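Subject: Re: [durkness-list] Series three box set draw
Date: January 21, 2025
From: Anderson Portela
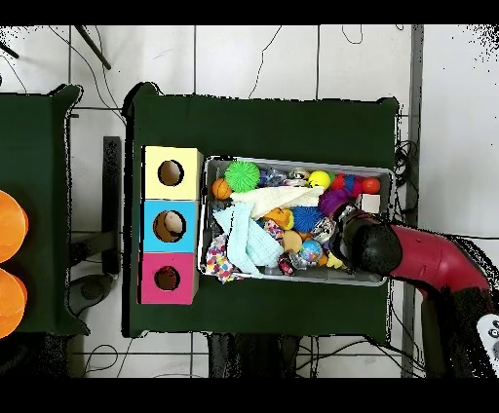
Toys in a grey bin, boxes at left.

Morning all,

Replying on-list so I only have to type it once. The quoted bit is from last night.

> I see we are giving away the Durkness series three box set, and that
> the question is "name the lighthouse keeper's dog." With respect, the
> dog is named on the back of the box. My nephew got it in the shop
> without picking the thing up. Could we have a question that rewards
> people who have watched the show? Also, does the set have the
> commentaries or doesn't it? The Flimport listing says yes and the
> Vollov one says no, and I've been burned before.

Fair on the dog. I wrote that question in November with only the discs in front of me, no sleeve, and felt quite clever about it. It's withdrawn. The 16 of you who have already sent in "Biscuit" stay in the draw, so don't write to me about it. Two of you sent in "Brisket" and you're in as well, on the grounds that I laughed.

The new question: in the ferry episode, what does Peixoto claim to have in the suitcase the first time he's asked? First time only. He changes his story in nearly every scene after that and I'm not marking essays.

On the commentaries, I've put the discs in the player and checked. There are commentaries on the opener, the ferry episode and the finale. The one on the finale is mostly two men trying to remember where they parked during the shoot, and I'd still put it ahead of the finale. There's also a making-of that runs 30 minutes, ten of them about fog. So Flimport is right and Vollov is wrong, or Vollov is describing the old single-disc release, the one with the subtitles in the wrong colour. If that's the edition that burned you, you have my sympathy. I own it too.

We have one set on Blu-ray and two on DVD. Say in your entry which you can play. Last year's winner took the Blu-ray, discovered he owned nothing to put it in, and asked the list for advice, and some 60 messages later he'd been talked into a new television. I'd like to avoid a repeat, if only for his wife's sake.

Rules, such as they are:

One entry each. Your nephew may enter if he's subscribed.
Send it to me directly and leave the list out of it. Anyone who hits reply-all with the answer is disqualified and will be thanked sarcastically.
Subject line "suitcase", please, or my filter files you with the parcel scams.
Entries close Friday at 10 p.m. I'll draw on the weekend and post the names when I've got them.
Postage is on me within the country. Overseas winners, we'll talk, and I may whimper a bit.

Somebody also asked off-list whether there'll be a series four. I know what you know, namely that the fellow who plays Peixoto has shaved off the moustache. The forum has decided this means cancellation. It might mean he was tired of the moustache — it did look like hard work — but I've seen the thread and I'm not going in there to say so.

The rewatch carries on as usual this week with the one in the cannery. My favourite, and I'll be insufferable, so consider yourselves warned. If your copy skips at the bit with the conveyor belt, mine does too, and I've stopped cleaning it.

Cheers,
Anderson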